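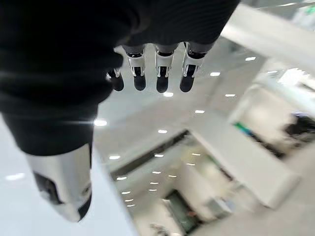
The old washer quit in February with a full load of towels in it. I got the door open after two tries with a butter knife, wrung everything out over the tub, and carried it all to Bimla's in trash bags. Bimla Dixit lives across the hall and has let me use her machine more times than I can pay back in coffee.

I spent a couple of weeks at the laundromat on Sitard before I made up my mind. The place is fine. The dryers run too hot, and the change machine only takes fives, so I kept ending up with a pocket full of quarters. A wash there was costing me more than I wanted to add up, and I lost a pillowcase.

What I wanted in a washer was pretty short. Front loader, because I need the top for folding. A door I can get a comforter through. A knob I can turn, since I had an all-buttons model in my last apartment and never got used to it. My sister Beca thinks I'm fussy about this. Her last name is Howells now and she has a laundry room with a window, so I don't take her advice on small spaces.

I measured the closet on a Sunday's worth of coffee and got a different number each time until I moved the shelf out of the way. Write your numbers down on paper. I had mine on my hand and washed it off.

What I looked for up close

Photos on store websites are all taken straight on, and they don't tell you much. I wanted to stand over a machine and look down at it, the way I would at home with a basket on my hip. From up there you find out if you can read the panel without crouching. The small print beside the knob is the part I care about, and on most of them it is too small for me without my glasses.

The silver ones show well in a store. I like the big round door and the light around the knob, although I don't need a light to do laundry. I'd want to know how that finish looks after a year of detergent drips. I'd also peel the paper label off the first day, before the glue sets.

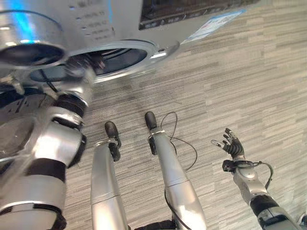 What it cost and where it went

I set aside 277 dollars from the car repair money, and the rest came out of savings. Margus from downstairs helped me get the old one to the curb. It took us nearly 60 minutes, most of it on the landing. He has a hand truck and knows how to use it, and I held doors.

The shelf went back up two inches higher than before. Detergent on the left, stain stick and clothespins on the right. I threw out a box of dryer sheets that had gone stiff and a bottle of something blue with no label.

I still have to buy a drip pan. Nasrin says hers came from the hardware store in Lellwood, so I'll try there when I go for light bulbs.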